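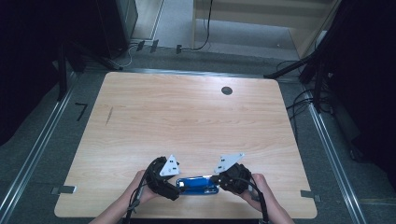 Wodora lab visit, May 5, 2019

The Mesham site opened its manipulation lab to outside groups for one afternoon. Our host was Baiba Lūse, who runs data capture. The work concerns teaching two-arm tasks from human demonstration, without teleoperating the arms.

An operator holds one black gripper in each hand and does the task directly on a tabletop. Each gripper carries a white triangular plate with small black square markers, used to recover the pose of the tool. The task during our visit was a two-sided grasp of a flat blue object with a silver rim, with a gripper at either end. Cables run from both grippers. Lūse said a wireless version was tried and dropped over timing drift between the two hands.

The current set holds 335 demonstrations from 13 operators. Jaanus Kuusk presented the results. A policy trained on the full set completed 64 percent of lifts on the arms. Most failures came at contact: one side closed early and the object turned before the other side had hold of it. Training on relative gripper pose — the left expressed in the frame of the right — reduced this, though he gave no figure.

I asked about marker loss when a plate tilts away from the camera. Short gaps are interpolated and longer ones discarded, at a cost of up to 2 percent of recordings. Lumturie Kadrić asked whether the method carries over to soft objects. It has not been tested. A cloth task is planned for July.

Parking is behind the Numum building. Sign in at the side door.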